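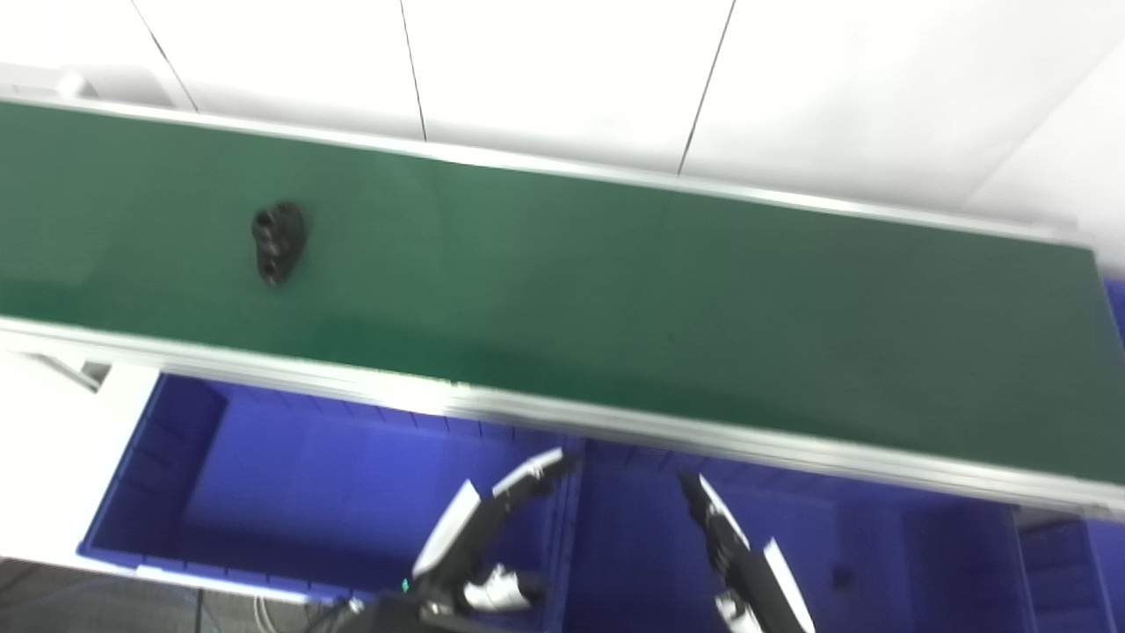
Green belt with one small black object on it, left side.

Most of what I have written on this blog concerns drawings, and in particular the gap between what a drawing asks for and what a shop can measure. This post is about an older problem that sits next to it: how to number parts. I have worked under four part numbering systems in my career and designed one of them, which I now regret in places. I have been asked about it enough times by email that I would like to have an answer I can link to.

A part number has one job. It identifies a thing such that two things with the same number can be swapped without anyone having to think. Everything else people ask of a part number is a second job, and second jobs are where the trouble starts.

Significant numbers

The first system I used was fully significant. Every character meant something. The first two digits gave the product family, the next two the material, the next the process, and so on for fourteen characters, ending in a finish code. An experienced buyer could read one aloud and tell you it was a molded nylon bracket, black, for the small housing. New people were impressed by this, and so was I.

The system broke in the usual way. The field for material had two digits, and somebody had allocated them in blocks of ten by material class: 10 to 19 for steels, 20 to 29 for aluminum alloys, 30 to 39 for plastics. Ten plastics seemed plenty when the scheme was drawn up. By the time I arrived, the eleventh plastic had been put in the 90s, under "miscellaneous," next to a felt and two kinds of cork. The buyer who could read numbers aloud had simply memorized the exceptions. When she was on vacation, we ordered felt.

There is a second failure that takes longer to show up. When a property encoded in the number changes, you have a choice between issuing a new number for a part that is still interchangeable with the old one, or leaving a number that lies. We changed a clip from one grade of acetal to another. Form, fit and function were the same. Under the rules the material digits had to change, so the number had to change, so every parent assembly had to be revised, and every one of those had its own drawing. A week of drafting time went into a change that no customer could have detected. After that, people quietly stopped updating the digits, and the numbers lied from then on.

Non-significant numbers

The standard remedy is to issue numbers in sequence and store the meaning elsewhere. The next part created gets the next number, whatever it is. Material, process and finish are attributes in a database, where they can be searched, corrected and extended without touching the identifier.

I moved to a shop that did this, and the ERP system there was called Prilis. Prilis issued six-digit numbers from a counter and did not care what you used them for. A gearbox might be 104417 and the sticker on the crate 104418. I found this ugly for a month and then stopped noticing.

The objections to sequential numbers are real, and I don't think they should be waved away. People on the floor do use the number as a memory aid. If all the bushings begin with 22, a picker who reaches into a bin of 31s knows at once that something is off. With sequential numbers the picker relies on the label, and the label has to be good. You also depend heavily on the description field, and description fields left to themselves go bad quickly. In the first year we had "BRACKET, MOUNTING," "MOUNTING BRACKET," "BRKT MTG" and "bracket for Zeke's thing" as four descriptions of one item, three of them with their own numbers.

Zeke is Ezekiel Park, who ran stores at the time. He fixed this with a list. The noun comes first, from a controlled vocabulary. The modifiers come after it in a fixed order, separated by commas. No one could create a part with a noun that was not on the list without going to see him, and he was not quick to add nouns. The duplicates dropped off within a few months. I have since seen more elaborate classification software do the same job less well.

The hybrid I designed

At Gekside I was asked to write the numbering standard from scratch, and I wrote a compromise. It had a two-digit prefix for broad type, a hyphen, and a sequential body. The types were purchased hardware, purchased electrical, made parts, assemblies and packaging. Five prefixes, with room for more.

My reasoning was that broad type almost never changes, so it was safe to encode. This is nearly true. What I had not considered was the make-or-buy decision. A spacer we had always turned in house got sent out to Domański, who could make it for less than our bar stock cost us. It was the same spacer to the same drawing, but it was now purchased and its prefix said made. Purchasing wanted it renumbered so that it would appear in their reports. Engineering refused, correctly. The result was that the purchasing reports were keyed to a prefix that no longer told you what was purchased, and someone built a spreadsheet to correct for it. I believe the spreadsheet is still in use.

If I wrote it again I would keep a prefix for exactly one distinction, the one between documents and physical items, and leave everything else to attributes. Make or buy describes what you are doing with the part this quarter. It does not belong in the identifier.

Smaller rules

These come from experience and I hold most of them firmly.

Use digits only. Letters invite O and 0, I and 1, S and 5, B and 8. If you must have letters, drop those four and also Z.

Fix the length. Numbers of varying length sort badly and are mistyped without anyone noticing. Start the counter at a value with the full number of digits so that there are never leading zeros. A spreadsheet will strip leading zeros the first time anybody opens an export, and it will do so without telling you. I once spent an afternoon looking for part 003066, which the system knew about and the supplier's file listed as 3066. Their own catalog had a 3066 too. It was a hose clamp.

Keep it short. Six or seven digits is about what a person can carry from a screen to a bin. At eight, people begin to write it on their hands.

Keep the revision out of the number. The revision belongs to the document. If rev B can't be swapped with rev A, it is a different part and needs a different number. If it can be swapped, the stores don't need to know which one they have. There are regulated industries where this is not permitted, and they have their own rules, which I am not competent to discuss.

Never reuse a number. The numbers are free. A spare parts order will arrive for the old item eleven years after you were sure it was dead.

Do not use the supplier's number as your own. Altach renumbered its whole fastener line one April, and those of us who had adopted its numbers as ours had two choices, both bad. Keep a cross-reference table and let it hold as many supplier numbers per item as you like.

Consider a check digit if numbers are read over the phone or keyed by hand. It costs one character and catches nearly all single-digit errors and, depending on the scheme, most swaps of adjacent digits. If everything in your building is scanned, the barcode has its own check and you can leave it out.

On migrating

Aníbal Sotelo wrote to me last year to ask whether his company should convert an old significant system to a sequential one. He had the usual mix: two legacy schemes from a merger, overlapping ranges, and a binder.

My answer was to leave every existing number alone. Freeze the old schemes, issue new numbers from a counter that starts well above anything either scheme could have produced, and treat the old numbers as if they had never meant anything. The digits that used to encode material are now only digits. This is hard for the people who can read them, and they will keep reading them for years, but it does no harm provided that no report or script does the same — and the scripts are the thing to go looking for. Search for any code that takes a substring of a part number. He found two such scripts in the first hour, one of which set the freight class.

He has kept the binder, which I think is right. Somebody will need it to decipher a purchase order from before the merger.

Next month I will go back to drawings, starting with general tolerance blocks and why ours has a line in it that refers to a standard withdrawn before I was hired.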